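FOR IMMEDIATE RELEASE

Filwood pauses Gimholm folding cells after gripper fault

Senville, 17 June 2024

Filwood has stopped all its Gimholm two-arm laundry folding cells while a gripper fault is fixed. No injuries. Customers have been told by phone and email, this release is for everyone else.

What went wrong: on a cell at our Senville site one gripper failed to open when told to. The software believed it had. The arm pulled back with the cloth still held, the second arm was holding the other end, and neither let go. The overload cutoff should of tripped right away. It tripped after 5 seconds. By then a wrist bracket was bent and a bath towel was torn nearly in half.

An operator, standing outside the enclosure, hit the stop button. She did the right thing and we thank her.

We then went back through the logs. Out of 1,284 folds checked, 77 showed the same mismatch, gripper reported open while motor current said closed. Most cleared without anyone noticing. That is too many, and we should have caught it in February when the first customer note came in about "sticky fingers". It was logged as a cleaning issue. Wrong call.

Cause, as far as we know today: a position reading in the gripper that drifts after long runs, plus a cutoff delay set too long in the last update. Cable strain was looked at too. Not ruled out yet.

"We trusted one signal and we shouldn't have," said Kai Oltmanns, head of engineering at Filwood. "The cell now has to see two signals agree before an arm moves away. If they dont agree it stops and waits for a person."

Testing of the fix is under way in Senville with ordinary household fabrics, folded and unfolded, plain and patterned.

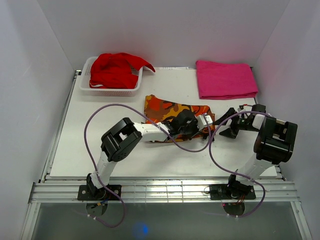 Heavier items come next, then long runs overnight. The cells stay off at customer sites until 95 hours of running are done with no mismatch. If there's one, the clock goes back to zero.

What customers should do now: leave the cell powered down at the wall. Do not reach in to free a cloth, even with the arms still. Do not roll back the software yourself, the older version has the same drift problem. Lã, our service partner, will call to book a visit. Parts and labor are free, torn linens will be paid for.

"Please wait for the visit," said Phong Dương, service lead at Lã. "We would rather come out twice than have somebody put a hand in there."

Next update when the test run is complete, or sooner if the cause changes. Press questions to the Filwood press desk, Senville. Customers please use your usual service contact.

ENDS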